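Last updated June 27, 2026. If you followed the older version of this page, the folder layout has changed, so skim step 2 before you run anything.

I love a good backup setup. There, I said it! After years of dragging folders onto whatever drive was closest, I finally have one that runs at night, keeps old versions of my files, and has been restored from, on purpose, more than once. This page walks through the whole thing on a Linux box using restic, which is free, fast, and much friendlier than it looks the first time you open the manual. 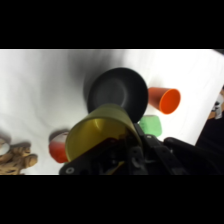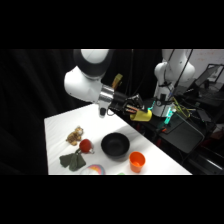

*A yellow object in the gripper, in both views.*

## What you'll have at the end

- An encrypted backup on a second drive in the same room
- A copy of that backup on a machine somewhere else
- A nightly job that takes care of both
- A restore you have tested yourself

You need a computer running a recent Linux, an external drive with room to spare, and some remote machine you can reach over SSH. Mine is a little server at my sister's place, which I named Kemeys. The main computer is Drerneck. Those names show up in the commands, so swap in your own.

## Step 1: Decide what goes in

This is the part people skip, and I get it, because the commands are the fun bit. Give it ten minutes anyway. Open your home folder and look at what's really taking up space:

```
du -h --max-depth=1 ~ | sort -h
```

The first time I ran this, my biggest folder by far was a download cache I had never once looked inside. Out it went! What I keep is documents, photos, project folders, mail, and the dotfiles that make my desktop feel like mine. What I leave out is caches, trash, virtual machine images I can rebuild, and anything a package manager will happily download again.

Put the things you're skipping in a text file called `~/.backup-exclude`, one pattern per line:

```
.cache
.local/share/Trash
node_modules
*.iso
*.tmp
```

Don't agonize over it. You can add lines whenever you like and the next run picks them up.

## Step 2: Get the drive ready

Plug in the external drive and find it with `lsblk`. Be careful here and read the size column twice, especially if you have several drives attached. I format mine as ext4. **Formatting erases everything on the drive**, so if there's anything on it you want, copy it off before going further.

Mount it somewhere that won't move around. I use `/mnt/zollismont` (yes, the drive has a name too). In the older version of this page I mounted it under `/media`, and the path changed whenever I logged in as a different user, which broke the nightly job. Add a line to `/etc/fstab` using the drive's UUID, which you get from `sudo blkid`:

```
UUID=your-uuid-goes-here /mnt/zollismont ext4 defaults,nofail 0 2
```

The `nofail` option matters. Without it, the computer may stop partway through booting if the drive is unplugged.

Then create the mount point, mount the drive, make a folder for the backups and give it to yourself:

```
sudo mkdir -p /mnt/zollismont
sudo mount /mnt/zollismont
sudo mkdir -p /mnt/zollismont/restic
sudo chown $USER: /mnt/zollismont/restic
```

## Step 3: Create the repository

Install restic from your package manager. On Debian and Ubuntu:

```
sudo apt install restic
```

Now the password. Restic encrypts everything, and there is no reset link and no support line. Lose the password and the backup is gone for good. Write it on paper and store it away from the computer. I have a copy in my desk and another in an envelope with my passport.

Save it in a file only you can read, so the nightly job can use it:

```
touch ~/.restic-pass
chmod 600 ~/.restic-pass
nano ~/.restic-pass
```

Then set up the repository:

```
restic -r /mnt/zollismont/restic \
 --password-file ~/.restic-pass init
```

You'll get a short message with a repository ID. Done!

## Step 4: Run the first backup

```
restic -r /mnt/zollismont/restic \
 --password-file ~/.restic-pass \
 backup ~ --exclude-file ~/.backup-exclude
```

The first run is the slow one. Go make lunch. Every run after that only stores what changed, and it's a delight to watch. My second run found 23 changed files and finished before I had sat back down.

Check that it's there:

```
restic -r /mnt/zollismont/restic \
 --password-file ~/.restic-pass snapshots
```

Each line in the list is a complete picture of your files at that moment, even though the unchanged data is only stored once. I still think that's the coolest thing about it.

## Step 5: Restore something right now

Please don't save this for later. Restore one folder to a scratch location:

```
restic -r /mnt/zollismont/restic \
 --password-file ~/.restic-pass \
 restore latest --target /tmp/restore-test \
 --include "$HOME/Documents"
```

Open a few of the restored files. Look at a spreadsheet, a photo, something with an odd character in its name. You can compare the whole folder with the original too:

```
diff -r ~/Documents "/tmp/restore-test$HOME/Documents"
```

No output means the two match. If you edited a document since the backup ran, it will show up as different, and that's fine.

I put 2,330 files through this last October before wiping an old laptop, and the calm I felt when `diff` printed nothing at all was worth the whole afternoon.

## Step 6: Add the copy somewhere else

A drive sitting beside the computer won't help with a burst pipe or a break-in. Restic talks to remote machines over SFTP with almost no extra work. Make sure you can log in with an SSH key first, with no password prompt:

```
ssh kemeys
```

If that works, create a second repository on the other machine. The extra options make both repositories chop files into pieces the same way, so copying between them stays efficient:

```
restic -r sftp:kemeys:/srv/restic \
 --password-file ~/.restic-pass init \
 --from-repo /mnt/zollismont/restic \
 --from-password-file ~/.restic-pass \
 --copy-chunker-params
```

And send the snapshots across:

```
restic -r sftp:kemeys:/srv/restic \
 --password-file ~/.restic-pass copy \
 --from-repo /mnt/zollismont/restic \
 --from-password-file ~/.restic-pass
```

If your upload speed is slow, bring the other machine home for the first copy and carry it back afterward. I did this with a server on the passenger seat, buckled in.

Madhu Sengar wrote in to point out that you can use a different password for each repository, and that's a fair suggestion if you don't fully trust the remote end. Just make a second password file and point the first `--password-file` at it.

## Step 7: Make it automatic

Put the commands in a script at `~/bin/nightly-backup.sh`:

```
#!/bin/bash
set -e
LOCAL=/mnt/zollismont/restic
REMOTE=sftp:kemeys:/srv/restic
PASS=$HOME/.restic-pass

mountpoint -q /mnt/zollismont

restic -r $LOCAL --password-file $PASS \
 backup $HOME --exclude-file $HOME/.backup-exclude

restic -r $LOCAL --password-file $PASS \
 forget --keep-daily 7 --keep-weekly 5 \
 --keep-monthly 12 --prune

restic -r $REMOTE --password-file $PASS copy \
 --from-repo $LOCAL --from-password-file $PASS
```

The `mountpoint` line stops the script if the drive isn't attached. The `forget` line thins out old snapshots on the local drive. I let the remote side keep everything, and I trim it by hand a couple of times a year.

Make it executable with `chmod +x ~/bin/nightly-backup.sh`, run it once by hand, then open your crontab with `crontab -e` and add:

```
30 2 * * * $HOME/bin/nightly-backup.sh >> $HOME/backup.log 2>&1
```

Cron won't wake a sleeping computer. On a laptop, choose a time when it's usually open, or look into systemd timers with `Persistent=true`, which catch up on a missed run.

## If something goes wrong

**"repository is already locked"**: An earlier run was interrupted. Make sure no other restic is running, then use the `unlock` command on that repository.

**"permission denied" on some files**: Usually these belong to root. Either exclude them or run the job as root with its own password file.

**The log is empty**: Check that cron is running, and use the full path to restic in your script if cron can't find it.

**The drive is filling up fast**: Run `restic stats` and then go back to step 1. For me it was a Commont project folder writing a fresh export on every save, 1,000 of them by the time I noticed.

Every month or so, run `check` on both repositories, and add `--read-data-subset=5%` if you want it to read back a sample of the stored data as well.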